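Hi Natalia,

You asked for a February update on the clothing room and told me it didn't have to be fancy, so I'm taking you at your word! I'm writing this at the sorting table with a cold coffee and the spreadsheet open, and I'll go in whatever order things come to me.

The big news first. We moved out of the hallway. If you remember your visit, everything was on rolling racks between the bathrooms and the back door, and anybody who wanted a coat had to squeeze past three people waiting to use the phone. Since the second week of January we've had the long room at the Innes building, with a door that shuts and a window that opens. Gilberto painted it over a weekend (he picked the white, I wanted yellow, I lost) and we put the shelves up on the two long walls. The short wall has the table and the bins.

Intake has been heavier than I expected for this time of year. We logged 1,183 pieces between opening the new room and the end of last month, counting each item of clothing as one and a pair of socks as one. That doesn't include shoes. Shoes are still a mess and I'll get to them. The reason it went up so much, as far as I can tell, is the drop box at Polero, which Macario talked the manager into letting us put by the entrance. We used to get two or three bags at a time from people we knew. Now it's a full box when Macario goes over with the van, and some of it is really nice - work pants with the tags still on, a whole bag of kids' raincoats, that kind of thing.

Your grant for this half of the year was $3,000, and I've spent a little over half. The shelving was the largest piece of it and came in under what I'd quoted you, because Daditz had a discontinued line and gave us the floor price. Then the bins, the labels, a second steamer and the hanging rail. I kept back the money for the washer hookup, which is the one thing I promised you by now and don't have. The plumber came and looked, said the drain line in that corner is too small, and went away to price a bigger one. I've called twice. If he doesn't come through I'd like to use a different guy that Oluwaseun knows, and it may cost more than the line in the budget. I'll ask you before I agree to anything.

So for now the washing still goes out to the laundromat on Trurkovine Avenue. Ikechukwu takes it first thing, before 7:30 if he can, and brings it back the same morning. It works okay but it eats quarters, and it means we can't wash one thing when we need one thing. A lady came in needing a blouse for an interview and the one that fit her was sitting in the dirty bag. I took it home and did it in my own sink. She came back for it, so fine, but I'd rather have the washer.

Sorting is where I feel best about things. We changed the system in January and it's so much faster! Before, everything got sorted by size first and then by type, and you'd end up with a "medium" bin that had pajamas, ski gloves and a bridesmaid dress in it. Now it's by type first, and each type has its own shelf, and the sizes run left to right. Tops, bottoms, coats, kids, and a shelf we call "other" that I'm trying to keep small. Oluwaseun made the size labels and she was smart about it, she used the clip-on kind so we can slide them over when we get too many of one size. We always have too many smalls.

We also fold differently. I know that sounds like nothing, but we used to stack shirts flat, and as soon as somebody wanted the one on the bottom, the whole stack went over. Now we file them standing up in the bins, like folders in a drawer, so people can flip through and see the colors. Natalia, I can't tell you how much less refolding we do. The knits don't stand up well, so those go on the rail or get rolled.

There's a repair step now too. Anything with a missing button or an open seam goes in a separate bin and Ikechukwu's aunt takes it home. She's done 13 pieces so far, and two of those were winter coats with blown zippers that I would have thrown out.

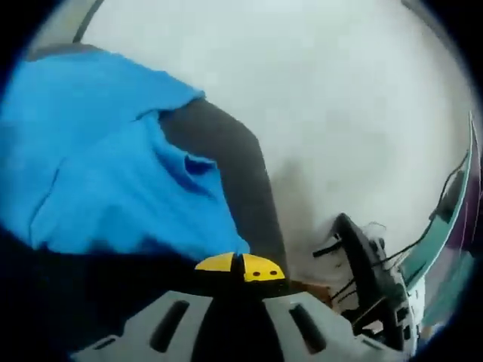
What slows us down is the stuff we can't give out. I'd guess one bag in every load from the drop box is stained or torn past fixing, and it still has to be opened and gone through like everything else. Macario found a place that takes textile scrap by the pound but they want it bundled, and we don't have the space to let it pile up. For the moment it sits under the table until he has room in the van.

And shoes! I said I'd get to them. They're in a heap in the corner, tied by the laces when they have laces. I want a low rack along the wall under the window, and I measured, and one with 8 cubbies across would fit. It isn't in the budget. I'm not asking yet, just letting you know it's coming.

Hours are the same as before except that we added one evening, 5:00 to 7:30, for people who work days. It was slow the first couple of times and then it got busy, mostly parents. Gilberto has been covering it with me. If it keeps up I'll need a third person for that shift, and Oluwaseun says she could do every other one.

For next month I want to get the washer settled one way or the other, get the winter coats boxed up once it warms up, and put out the spring things for kids, which are in bags on the top shelf right now. I also owe you the receipts. They're in the envelope, I just have to scan them, and the scanner at the front desk is having a time of it. You'll have them before the next call.

Come by when you can. Evenings are good if you want to see it with people in it.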